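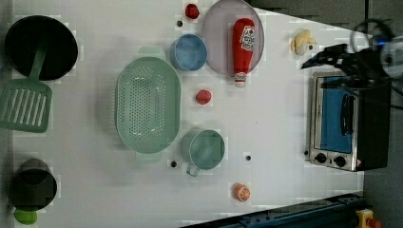

Site visit: Kultow manipulation lab, Venditwood
Topic: unexpected motion after reset

The section visited Kultow's lab in Venditwood on Thu 21 May. The visit was arranged after Magdy Shehata's talk in March, in which he mentioned a restart fault on one of the tabletop cells and did not have time to go into it. Members asked for the longer version. Shehata runs the cells, and Iman Naciri wrote the incident report and handled the controller side.

Sign-in and safety briefing took place in the front office. The briefing covered the floor markings, who may hold the pendant, and the rule that a reset is called out loud before it is made. That last rule is new and comes out of the incident.

The task

The cell handles toy kitchen items on a white table: a red ketchup bottle, a plate, a banana, a colander and so on. An instruction is given in plain words, such as "take the bottle off the plate", and the arm attempts it with a two-fingered gripper. The motion software is Sumanier's. Motion targets come from a learned model and go through a queue on the cell computer before they reach the arm controller. The queue exists because the model produces targets in bursts and the controller wants them at a steady rate.

The arm itself is a collaborative type with force limiting. Several of us use similar arms at work for machine tending, where the program is fixed and the path after a restart is known. Here the path is whatever the model asked for last, and most of the discussion came back to that point.

What went wrong

The bottle task had been running as a long unattended-style test, with an operator seated but not steering. On cycle 287 the gripper came down on the bottle too low, the contact force went over the limit and the arm made a protective stop. So far this was correct behavior.

The operator looked at the table, saw that the bottle had rolled partly off the plate, and reached in to straighten it. He then pulled his hand back and pressed reset. The arm moved at once, faster than normal, toward a point over the middle of the table, and struck the plate. The plate was knocked to the floor. The operator's hand was clear, but by his own account he had considered resetting first and straightening the bottle afterward.

Naciri put the log on the screen and went through it line by line. The stop had halted the arm and had not halted the queue. While the arm stood still, the model kept looking at the camera feed and kept adding targets. On reset, the controller took the newest target as its goal and found a large gap between it and the actual position. It closed that gap at the highest speed the cell settings allowed. Each part did what its manual says. The stop signal simply did not go as far back as the queue.

She then showed why the fault had not been seen before. With a short stop, the newest target is still close to the arm and the jump looks like a slightly rough restart. A search of 2425 recorded cycles turned up 29 restarts with a measurable jump. All had been noted by operators as normal or not noted at all. In the March case the operator's hand was in the camera view while the queue was filling, and the targets moved a long way from the arm's position. Whether the model was following the hand is not established. Naciri would not be drawn on it.

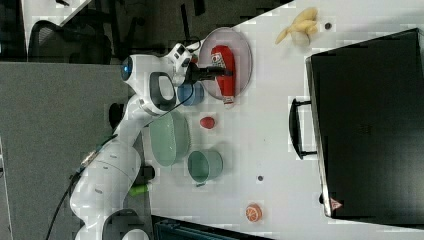
Section Newsletter, page 7

The changes

Four changes had been made by the time of our visit.

The stop signal now clears the queue and holds it empty. This is done in the cell computer, and Naciri was clear that it is not a safety-rated function.

After a reset, the first target is compared with the actual arm position. If the gap is over the set limit the controller refuses it and waits for the operator to confirm a slow return to the home position.

Targets carry a time stamp, and any target older than 100 milliseconds is thrown away.

Speed after a reset is limited in the arm's own safety settings. This last one is safety-rated, and it is the one Shehata relies on. The other three reduce how often the limit is needed.

A wall switch for the model computer was tried and dropped. It stopped the targets, but operators forgot to turn it back on, and then reset the arm several times looking for a second fault.

Demonstration

Shehata ran the bottle task and forced a stop by holding his palm against the upper link. The log display showed the queue drop to zero. He left it stopped while he answered questions, called the reset, and pressed it. The arm stayed where it was until the first new target arrived and then moved off slowly. He repeated this with the time stamp check switched off and again the speed limit held.

The third run ended early with a lost camera connection. This was not planned. The wrist camera cable runs outside the arm and loops over the elbow, and Shehata suspects the connector at the camera end, which has been replaced once already. The cell now treats a lost image as a stop, so the arm halted. Before March it would have carried on with the last image it had. Charbonneau, who supply the cable sets, have been asked for a version with a locking connector.

Questions

Asked whether the risk assessment had covered the March case, Shehata said it had covered contact during motion and trapping between gripper and table. It had not covered a restart after a long stop with a person's hand recently in the work area. The document has been reissued with restart as a separate line.

A member asked why the operator could reset from his seat at all. On most of our own cells the reset is outside the guard and the guard must be closed. There is no guard here. Naciri agreed that this was the weaker part of the layout – a presence sensor at the table edge has been priced, and the decision is due with the next equipment budget.

Another asked about tools with edges or hot parts. The assessment is for light plastic items only and would have to be redone.

Points for members' own sites: check what your stop signal reaches, and what is still running behind it. Anyone with a buffered path, including vision-guided picking, can test this by stopping the arm for a full minute with the speed limit set low and watching the first move after reset.

Naciri has agreed to release the log extract with operator names removed. Requests should go through the section secretary.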